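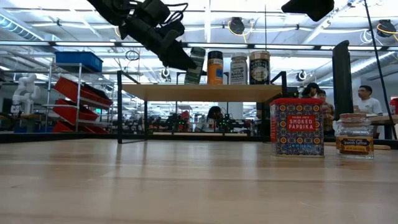
Rindmont, April

Cassim: a spice shelf dataset

README

Cassim is a collection of 339 short episodes about putting spices on a shelf and taking them off again. Anyone who has shared a kitchen will know the subject matter, and probably has views on it.

What's in it

The shelf is a pale wooden plank on a thin black metal frame, standing on a light wooden table. Jars live on the plank or on the table in front of it. The smoked paprika comes in a rectangular tin with a red lid and takes up more than its share of room. The Spanish saffron is in a small glass jar and takes up hardly any, as you'd expect at the price. Everything but the Bagel Sesame has the white cap.

Folders

tidy/ – jars go from the table to the plank
fetch/ – a named jar comes down to the table
swap/ – two jars trade places, for no culinary reason
odd/ – 27 episodes that fitted none of the above and were too good to bin

Each episode has a one-line instruction in plain English. Joaquín Durán wrote most of these and Maricruz Medrano took out the adjectives.

Labelling notes

We name a jar by what its label says, even where the lid is easier to spot. "Paprika" always means the smoked one. Left and right are as the viewer sees them. "Tidy" means standing up on the plank. It does not mean alphabetical; we tried that for 74 episodes and stopped speaking to each other.

Known problems

Glass jars show the background through them, so outlines drawn round the saffron wander a bit. Tilted jars are marked "upright" in some early files. Fixes welcome.

The seasoning mixes are not consistently spelt. Search for "bagel" and "sesame" separately.

Changes since the last version

Renamed put_back/ to tidy/. Removed duplicate swap instructions. Cumin is now spelt with one m.

Questions about labels go to Maricruz, everything else to Joaquín.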